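Ticket 1014 - Subtitles out of step with dialogue, Golob festival print
Status: Resolved
Product: Eltar Screening Server
Raised by: Skarnico Cinema, projection office

Summary
During the test screening of the feature "Golob", the English subtitles appeared three seconds after the spoken lines. The delay was constant in the first reel and grew longer in the second. The film is due to be shown to the public in November, in the main auditorium, which seats 173. 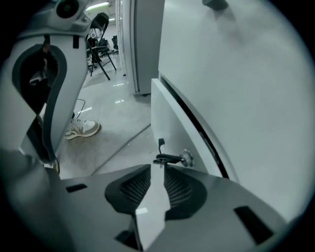
Steps taken
1. The server was restarted and the film loaded again. The delay remained.
2. The trailer and a second feature were played from the same server. Both were in step, and the fault was therefore traced to the film package.
3. The subtitle file was compared with the dialogue list supplied by the distributor, Gokov. The list contains 700 lines and the file contains the same number. The wording matched throughout.
4. The timings were then checked. The file had been prepared for a version running at 25 frames per second, whereas the picture runs at 24.

Cause
The subtitles were made from the television version of the film, which also has a shorter opening title. The distributor has confirmed this.

Resolution
Gokov issued a replacement subtitle file - version 3 - and the cinema installed it at 16:40. Both reels were played in full and the subtitles were in step from the first line to the closing song. The earlier file should be deleted from the server before the public screening.
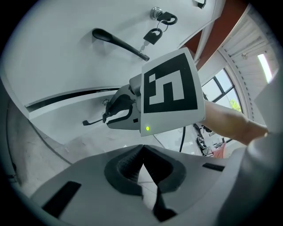

Can the earlier file be kept and corrected with the subtitle delay setting on the server?
The delay setting moves every line by the same amount and cannot correct a difference in frame rate. The replacement file must be used.

Ticket closed by Eltar support. It may be reopened by the cinema if the fault returns.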